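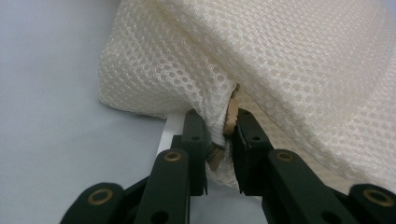
有位小读者来信说,他奶奶坚持认为网眼枕头“会自己呼吸”,所以一辈子都不用洗,他想知道这话到底对不对。

枕头不会呼吸。没有肺,没有鼻子,连一口气都没吸过。可是卖东西的人特别喜欢说“会呼吸的面料”,说得多了,大人也就跟着说,孩子再跟着大人说。这篇文章就来查一查这句话,顺便也查一查拉链,因为网眼布和拉链常常缝在一块儿,关于它们俩的奇怪说法也差不多一样多。

先说布

白色的网眼布,表面是一个挨一个的小圆孔,排得像蜂窝。普通的网眼布只有薄薄一层,像渔网、像蚊帐。还有一种厚的,叫“间隔织物”,也有人叫它“三明治网布”或者“3D网布”。

名字里的“3D”听上去很高级,好像要戴眼镜才能看。你别被它吓住。一张纸有长、有宽,也有一点点厚度,严格地说,纸也是3D的。这里的3D只是说这块布特别厚,厚得里面有地方可以装空气。

它是这样做出来的:上面一层布,下面一层布,中间用许许多多细丝连起来。这些细丝是立着的,有点像草地上的草,不过每根草的两头都长在布上。你用手指按下去,细丝弯了;你松开手,细丝又把上面那层布顶起来。所以这种布摸着软软的,又有弹性。

那么,“呼吸”是怎么回事?

你躺在枕头上,脑袋是热的,还会出一点汗。汗变成水汽,需要有路可走。棉花塞得紧紧的枕头,路很窄很弯。网布上有孔,中间又是空的,水汽就容易跑掉。准确的说法是“透气”,意思是空气能从里面穿过去。门开着的时候,空气也能穿过去,可是没人说门会呼吸。

你可以自己试一试。找一块网眼布(书包背上贴着后背的那一面常常就是),把它蒙在手背上,对着它吹气。再换一块雨衣布,用同样的力气吹。比比看,手背的感觉一样吗?试的时候蒙手背就好,不要把任何布蒙在脸上。

做完这个小实验,你知道的是:这一块布比那一块布透气。你还不知道的是:睡在上面会不会更舒服,会不会睡得更香。广告常常从第一句直接跳到第二句,中间什么都没有。看到这种跳法,你就可以停下来问一句:“你是怎么知道的?”

再说不用洗这件事

奶奶的说法里有一个道理是对的:透气的东西干得快,不容易有闷闷的味道。可是脏东西可不止水汽这一种。头上的油、掉下来的皮屑、房间里的灰尘,还有你趴在床上偷吃的饼干渣,它们都不会因为布上有孔就自己走开。有些小渣子还会从孔里掉进去,躲在中间那层细丝里,外面看着挺干净。

所以要洗。怎么洗,得看那件东西上缝的小标签。有的能进洗衣机,有的只能用手洗,里面装的东西和外面的布要求也可能不一样。标签上的图案像个小水盆,盆里写着数字,那是水温的上限,单位是摄氏度。盆上打了叉,就是不能水洗。

这里要提醒一句,标签也不是百分之百可靠。有的标签印得很马虎,有的洗了几次就什么都看不清了。看不清的时候,用凉水、轻一点,通常比用热水稳妥。

轮到拉链了

软垫子、枕头、布袋子,很多都装着拉链。打开拉链,就能把里面的东西拿出来,或者把外面的套子脱下来。

拉链的聪明劲儿藏在三个地方:两排牙齿,还有一个拉头。

每一颗链牙都有凸出来的地方,也有能让别的链牙卡进来的地方。左边一颗,右边一颗,再左边一颗,它们互相咬着,谁也走不了。你直接去扯两边的布,链牙咬得很牢,很难扯开。可是拉头一过去,轻轻松松就开了。这是为什么?

秘密在拉头的肚子里。把一个拉头拿近了看,会看见里面有一条Y字形的通道。关的时候,两排链牙从Y的两个分叉进去,被通道挤到一起,一颗一颗地斜着咬上。开的时候方向反过来,通道中间那块像楔子一样的东西把它们一颗一颗地分开。一次只对付一小段,所以很省力。你要是想一下子把整条拉链扯开,就等于同时跟所有链牙拔河。

并不是每条拉链都有一颗一颗分开的牙。有一种叫尼龙拉链,它的“牙”其实是一根长长的、绕成弹簧样子的线圈。远看像牙齿,近看是一圈又一圈。下次有人跟你说“拉链都是金属牙齿做的”,你可以请他凑近一点看。

算一道拉链题

假设有一条拉链长45厘米,每厘米每边有四颗链牙。那么一边就是180颗,两边加起来是360颗。我们编的这条拉链是很规矩的,真的拉链有粗有细,数出来会不一样。想知道你家那条有多少,不要相信我的算式,拿尺子去量一厘米,数一数,再乘。

关于拉链的三个说法,哪些能信

第一个说法:拉链卡住了,用力一拉就好。

不能信。卡住的时候,多半是拉头把旁边的布咬进去了。网眼布和线头尤其容易被咬。越用力,布进去得越多。比较好的办法是先往回退一点点,同时用另一只手把布从旁边慢慢拉平。要是退也退不动,找大人帮忙。

第二个说法:用铅笔涂一涂,拉链就滑了。

可以信一半。铅笔芯里有石墨,石墨是滑的,涂在链牙上确实能少一点摩擦。可是石墨是灰黑色的。你要是在白色的枕头上这么干,拉链可能滑了,枕头也花了。有人用蜡烛代替,白蜡不太显颜色。不过拉链要是因为歪了、缺了牙才拉不动,涂什么都没有用。

第三个说法:拉链拉不上,就是链牙坏了。

不一定。很多时候坏的是拉头。拉头用久了,上下两片会慢慢张开,挤不紧链牙。你拉过去,后面的牙又自己散开,像没拉过一样。修东西的人会先看看拉头,再决定要不要换整条。链牙看着一颗没少,就先别急着怪它们。

为什么拉链旁边的布总是皱的

这个问题很少有书讲,所以我想多说几句。

拉链两边有两条窄窄的布带,链牙就长在布带上。缝的时候,要把布带和外面的厚布缝在一起。布带不太会伸长,网眼布却又软又有弹性,一拉就变长。两种脾气不一样的布缝成一条线,缝的时候稍微多拉一点,松开后就会缩成小褶子。就算缝得很平,只要用手一捏,厚厚的网布也会往中间挤,拉链便陷到褶子里面去了。

有人说,皱就是质量差。这句话我也不太信。有的皱是缝歪了,有的皱是被捏的、被压的,放平以后抹一抹就没了。要分清楚是哪一种,得先把东西放平再看。捏在手里的时候下结论,太早了。

还有的拉链是故意藏起来的。睡觉的时候,脸要是碰到拉头,会硌得慌。所以不少枕套把拉链放在侧边的缝里,或者在上面盖一条布边。

几个你可以在家里查的问题

家里有多少样软软的东西带拉链?沙发垫子常常有,很多人坐了好几年都没发现,因为它在背后。

这些拉链是一颗一颗的牙,还是绕圈的线?

拉链旁边的布,是平的还是皱的?放平以后再看一次,变了没有?

家里的大人有没有说过“这个不用洗”?请他讲讲理由。要是他的理由是“卖的人这么说的”,那这个理由需要再查一查。

查之前跟大人说一声,别把正在用的枕头全拆开。拆开以后记得把里面的东西装回去,这一步比拆要难得多,四个角总有一个是空的。

给那位小读者的回答

你奶奶说对的地方是透气,说过头的地方是不用洗。你可以这样告诉她:枕头上的孔能让空气过去,可是灰尘也认得那些孔。她要是还不相信,就请她和你一起做吹气的实验,再一起找找那张小标签。标签上写了什么,也请你来信告诉我们。

(2020年7月13日)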